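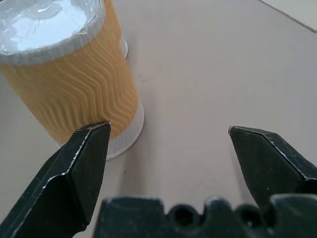 Threads > Food and drink > Coffee > Thread

5 min read

1/ I went through my bank statements for the last financial year and added up takeaway coffee. $562. That's only the card payments, so the real number is a bit higher. Posting what I changed, in case anyone else is looking at the same line in their budget.

2/ Background. I work in Gistmont and catch the train from Jekport. There's a kiosk on the platform at the Jekport end and a café called Pretorius under my building. Most weeks I bought from one on the way in and the other after lunch, without thinking much about either.

3/ I didn't want to stop drinking coffee and I didn't want to stop going to Pretorius. The staff are nice and the flat white is good. The one I could drop was the platform coffee. It's bitter, it's too hot to drink until the second stop, and I only bought it out of habit.

4/ So the first change was making that one at home. I already had a plunger at the back of the cupboard. The first week was pretty average. I was using old pre-ground supermarket coffee and pouring the water on straight off the boil.

5/ Bought a Prolance hand grinder second-hand for $50. I'd looked at electric ones but anything decent was over $200, and I leave the house before anyone else is awake. The hand one takes a bit of elbow grease and you can hardly hear it with the kitchen door shut.

6/ What I do now: grind coarse the night before and leave it in a jar with the lid on. I know you're meant to grind fresh. At 5.40 in the morning I can't taste the difference. Boil the kettle, have a shower, then pour. Plunge once I've got my shoes on.

7/ Beans. I tried a few bags and settled on the medium roast from the grocer near the station. Darker ones went muddy in the plunger. I keep the bag in the pantry with a peg on it. I tried the freezer for a month and kept forgetting to take them out.

8/ Travel mug. I went through two before I got one that doesn't leak in a backpack. Check that the lid comes apart completely. The first one had a rubber seal you couldn't get behind and by the end of summer it smelt like old milk no matter what I did to it.

9/ On paper cups, as a few people have asked. I still get one sometimes, when I've left the mug on the drying rack. The ripple ones are comfortable to hold but most paper cups have a plastic lining, and my council doesn't want them in the recycling. Check yours, they're not all the same.

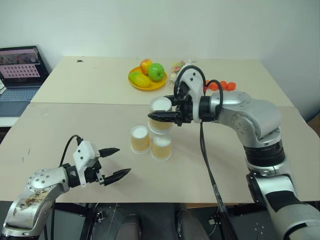

10/ Second change was the after-lunch coffee. I now go to Pretorius when I want to sit down for ten minutes, and I have it in a proper cup. If I'm only going to carry it back to my desk, I make a tea upstairs. That took a lot of the automatic ones out without a rule about it.

11/ I did try a rule first. No bought coffee at all for October. I lasted until the second week, then had a bad day and bought one plus a caramel slice, and for the rest of the month I gave up on the whole idea. A rule like that doesn't suit me.

12/ What works better is a set amount. I put $100 on a separate card each quarter and that's the coffee money. When it's gone I wait. So far it has run short once, when my sister was visiting and I kept shouting her.

13/ Things I bought that weren't worth it: a milk frother (used it four times, it's in the op shop pile), a glass storage canister that let light in, and a bag of flavoured beans that made the grinder smell of hazelnut for weeks. Rice through the burrs sort of helped.

14/ Things that were worth it: the grinder, the second mug, and a long-handled bottle brush. If you use a plunger, take the mesh apart and wash it properly every weekend. I'd been rinsing mine under the tap and there was a layer of old oil in there. It tasted a lot cleaner after that.

15/ Someone asked about pods. We have a machine at work and I don't mind it, but the pods cost more per cup than my beans and the pod bin is always full. If you already own a machine and like it, I wouldn't change just to save money.

16/ Someone else asked about cold brew. I make it in January and February in a big jar. Coarse grounds, cold water, overnight in the fridge, strain it through a clean Chux. It keeps for several days. The jar takes up the spot where the juice goes, and I hear about that.

17/ The other thing I didn't plan for is that I get to the platform earlier. There's no queue to stand in, so I usually get a seat on the side without the sun. I've read more on the train this year than I had in ages.

18/ I'll add up the statements again at the end of June and put the new number under this post. Still looking for a replacement rubber ring for the Prolance lid, so if you know a shop that stocks them, please reply with the name.

38 comments
112 shares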